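Sulport Phone Reuse Group
Minutes of the meeting held 29 Sep 2025
In the chair: Giang Kim
Minutes: Thư Thân

1. Minutes of the last meeting
Agreed with one correction. The drawer labels were ordered in March and have been up ever since, so they can come off the list of jobs. They look lovely, by the way.

2. Phones in hand
A really good month! We have 86 handsets on the shelf, the most we've ever had at one time, and the Ninier drop-off box was full again when Giang emptied it. Giang asked for the box to be emptied more often, as the last few phones had been posted in on top of a pile right up to the slot. Agreed. Thư to do it on the way home until we have a rota.

The dead batteries have gone to the council site and there are none left in the back cupboard.

3. Sorting and the new tabletop
Everyone is delighted with the marble-patterned top. The old one was so pale that a white case would vanish on it, and this one has enough grey in it that most colours show up well. It wipes down in seconds too. The flowery paper on the walls has also gone down very well (Giang was doubtful about the grey flowers and has come round to them completely).

We talked for some time about how phones should be laid out for sorting. The feeling was that a phone in a case should go face down first, so the sorter gets a look at the case and the camera end before anything else.

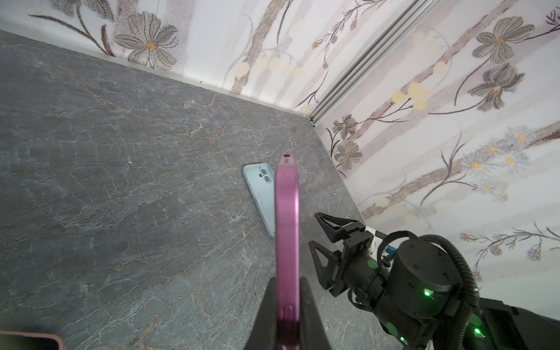

Cases stay on until the phone has its sticker and its line in the book. We had a muddle last time when a heap of cases came off together and it took most of an evening to marry them up again. Scuffed cases are to be kept if they still fit snugly, as people collecting a phone are nearly always pleased to have one. Cracked ones go in the recycling crate.

Cù trays: the two we tried are a great size, deep enough for a big phone in a thick case. Agreed to buy 10 more. Giang to order.

4. Checking the cameras and screens
Giang has written out a one-page checking sheet and it is a joy to use. Each phone gets picked up and looked at from the front, the back and all four edges, then the lenses are checked for scratches under the lamp. Marks on the screen are written down as "light", "deep" or "cracked" and we are dropping the old scoring out of ten, which none of us used in the same way.

There was some discussion of dark phones. Fine scratches on black glass are hard to spot straight on, and tilting the handset towards the lamp brings them up beautifully. Add to the sheet.

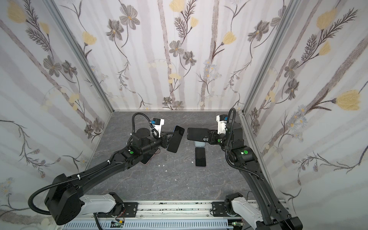
Thư wondered whether black handsets ought to have a coloured dot on the back as well as the number, having twice written up the same one under two entries. Giang liked this very much and has a roll of yellow dots at home. Agreed to try it until the next meeting. Dots to go on the case if there is one, otherwise low down on the back, well away from the lenses.

5. Money
We have 600 in the account after paying for the tabletop. Jokadow have kindly offered us screen cloths at cost and we said yes please. The cheapest box is 2000 cloths, far more than we could get through, so Thư will ask if they would split one.

6. Open evening
Everybody is keen to do this again! Last time people loved being able to handle the phones and ask questions, so we'll keep it just the same, with more chairs and better biscuits. Giang to ask about the hall. Posters can wait until we have a date.

7. Any other business
The lamp by the door flickers. Thư has a spare bulb.
Please put chargers back in the blue tub, coiled, with the plug on top.

Next meeting: to be fixed once we've heard about the hall.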